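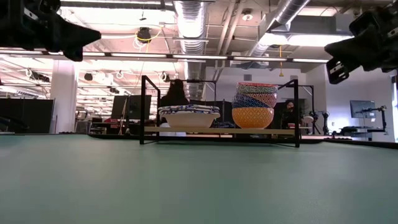
문의 내용: 그릇 선반의 나무판이 한쪽으로 기울어집니다
제품: Stillau 탁상 선반 (검은색 금속 틀, 나무판 1장)
작성자: Birger Isaksson
상태: 처리 중

안녕하세요. 한국어로 글을 쓰는 것이 아직 완벽하지 않으니 이해 부탁드립니다. 최대한 정확하게 쓰겠습니다.

10월에 Stillau 선반을 구입했습니다. 식탁 위에 놓고, 매일 사용하는 그릇을 올려 두는 용도입니다. 조립은 설명서대로 했고 남은 부품은 없었습니다. 처음 2주 동안은 문제가 없었습니다. 그 후에 그릇을 꺼낼 때마다 나무판에서 작은 소리가 나기 시작했습니다. 지금은 오른쪽 앞 모서리를 손가락으로 누르면 판이 조금 내려갔다가 다시 올라옵니다.

올려 둔 그릇은 다음과 같습니다.
왼쪽: 크림색의 넓은 그릇 하나, 그 위에 남색 무늬 테두리가 있는 흰 접시 몇 장.
오른쪽: 무늬 있는 그릇 다섯 개를 겹친 것. 맨 아래가 주황빛 노란색이고, 그 위에 남색, 빨간색, 짙은 녹색과 흰색 무늬, 맨 위가 빨간 테두리입니다.

오른쪽 그릇들은 Kukier 가게에서 하나씩 따로 산 것이라서 모양이 서로 정확하게 맞지 않습니다. 남색 그릇은 왼쪽으로 기울고 그 위의 빨간 그릇은 오른쪽으로 기웁니다. 그래서 저는 처음에 판이 아니라 그릇의 문제라고 생각했습니다. 질문은 두 가지입니다. 판이 이렇게 움직이는 것이 정상입니까? 그리고 그릇을 이렇게 높이 쌓아도 됩니까?

---
답변 1 (고객지원)
문의해 주셔서 감사합니다. 아래 사항을 확인하신 후 결과를 알려 주시기 바랍니다.
1. 그릇을 모두 내린 상태에서도 판이 움직이는지
2. 판을 받치는 가로대의 나사가 네 곳 모두 조여져 있는지
3. 오른쪽에 올려 두신 그릇의 전체 무게

---
Birger Isaksson
답변 감사합니다. 오늘 오후에 확인한 것을 순서대로 적습니다.

1. 그릇을 모두 내렸습니다. 판은 여전히 움직입니다. 그러므로 그릇이 원인은 아닌 것 같습니다.

2. 나사 네 개 중에서 오른쪽 앞의 나사가 반 바퀴 정도 풀려 있었습니다. 동봉된 육각 렌치로 조였습니다. 움직임이 많이 줄었지만 완전히 없어지지 않았습니다.

3. 오른쪽 그릇 다섯 개의 무게를 주방 저울로 재었습니다. 합계 2,992g입니다. 설명서에서 무게 제한을 찾았지만 제 설명서에는 그 내용이 없습니다. 16쪽까지 모두 읽었습니다.

4. 판을 빼서 식탁 위에 평평하게 놓아 보았습니다. 한쪽 모서리가 식탁에 닿지 않고 조금 뜹니다. 판을 뒤집어서 놓으면 가운데가 뜹니다. 판이 휘었다고 이해하면 됩니까?

5. 선반을 식탁의 다른 자리로 옮겨서 다시 시험했습니다. 결과는 같았습니다. 식탁은 평평합니다.

참고로 저는 그릇을 씻은 후 충분히 말리지 않고 올린 적이 몇 번 있습니다. 이것이 영향을 주었을 수도 있어서 숨기지 않고 적습니다.

---
답변 2 (고객지원)
자세한 확인 감사합니다. 적어 주신 4번 내용으로 보아 판의 휨으로 판단됩니다. 교체용 판을 보내 드리겠습니다. 해당 무게는 사용에 문제가 없는 범위입니다. 다만 모양이 다른 그릇은 두 줄로 나누어 쌓으시기를 권해 드립니다.

---
Birger Isaksson
교체용 판을 받았습니다. 식탁에 놓았을 때 네 모서리가 모두 닿습니다. 선반에 끼우고 나사를 다시 조인 다음, 같은 그릇을 같은 자리에 올렸습니다. 모서리를 눌러도 움직이지 않고 소리도 나지 않습니다.

두 줄로 나누라는 말씀은 이해했습니다. 크림색 그릇과 주황빛 그릇 사이에 빈 자리가 있어서, 빨간 그릇부터 위의 세 개를 거기에 놓아 보았습니다. 들어가기는 하지만 남색 접시 테두리에 가까워서 꺼낼 때 조심해야 합니다. 며칠 사용해 보고 결정하겠습니다.

한 가지만 더 여쭙겠습니다. 같은 선반에 판을 하나 더 추가할 수 있습니까? 앞쪽 기둥이 판보다 꽤 높이 올라와 있어서 위쪽 공간을 쓰고 싶습니다. 휘어진 판은 돌려보내야 하는지도 알려 주십시오.

---
답변 3 (고객지원)
추가 판은 현재 따로 판매하지 않습니다. 기존 판은 반송하지 않으셔도 됩니다.
상태를 '해결됨'으로 변경합니다.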